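Home & Table | Small Kitchens

The Sink Comes First

By Awuor Barasa
October

Garba Briggs washes dishes by hand and has done so in 11 rented kitchens. The one he has now, on the top floor of a building in Millero, has no dishwasher and no room for one. He doesn't miss it.

His method starts before the water runs. Glasses and cups come out of the sink and wait on the counter. Bowls and plates go in on their edges so he can get a sponge down both sides. Anything with a handle gets washed last and laid on a cloth -- he gave up on wire racks two apartments ago, when the second one rusted. 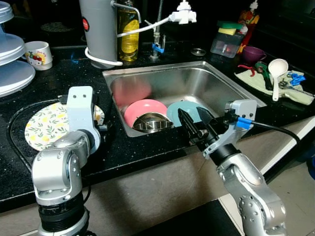
Bowls and a light blue plate stand in the steel sink, with a lemon-print plate leaning at the left and a pale green cloth spread at the right.

The cloth is the part visitors ask about. A cotton one dries flat overnight and goes in the wash with the towels. Briggs owns four and changes them every other day, more often when his sister's family is over and the pots pile up.

He is less strict about where things live. Sponges stay up off the counter, and cooking oil stays near the sink because the stove is one step away. The filter was there when he moved in. He drinks from it and rinses with plain tap water.

Washing up after dinner takes him 11 minutes -- longer if there was rice.

Write to Home & Table, P.O. Box 1432, Millero | © Stillia Media | Back to top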